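Skekdale opens bedroom tidying data to outside labs

17th November - Skekdale has released 1,710 recorded episodes of household tidying, gathered since July for training robot control models.
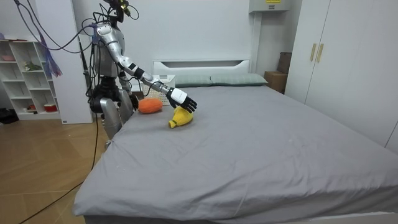
Each episode pairs joint positions and hand commands with video from a fixed camera. Operators guided a humanoid through clearing soft toys from a bed, and 1,109 of the episodes use two or more toys. Failed grasps are kept and labelled.

"Soft objects deform differently on every attempt, so we wanted the misses as well," said Moushumi Marikar, who leads data collection at Skekdale.

The set is free for research use. Requests go to Pranab Dewan at the Unden office.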